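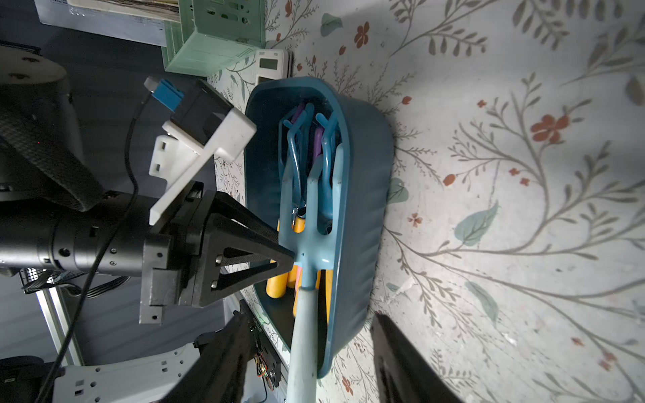
Stories > Winter > The Allotment at Dindance

Search stories, authors...

Last updated January 1, 2018

Kosmas Kouris had been on the waiting list for so long that when the letter came he took it for a bill and put it behind the clock, where it stayed until his neighbour Golshifteh came round to borrow some sugar and, being the sort of person who reads whatever is in front of her, read it out to him over the kettle.

"Plot 20," she said. "Dindance Lane. You've got until the end of the month to say yes."

"I'm seventy-one," said Kosmas. "I put my name down when Eleni wanted beans."

Golshifteh stirred her tea for rather a long time, though she had come for the sugar precisely because she meant to give it up after this bag. Then she told him to fetch his coat.

It was a bitter morning and the lane was all puddles and frozen ruts, and they went along it arm in arm, each under the impression of holding up the other. Plot 20 lay at the far end beside the railway – a long strip of couch grass, a water butt on its side, and a shed that leaned towards the tracks as if listening for the Clarnik train.

A man was digging next door, in a hat with the flaps down. He introduced himself as Debashish Khan and said the soil was heavy but kind, and that the last fellow had grown leeks as thick as your wrist.

"My wife wanted beans," said Kosmas.

"Beans will do very well," said Debashish. "You'll want them along that side, out of the wind."

Kosmas walked to that side and stood there. The train went by, two carriages and hardly a soul in them, and a small boy at the window waved, and Kosmas found he had waved back.

"Have you got a pen?" he asked Golshifteh, who had three, and the letter as well, folded in her glove.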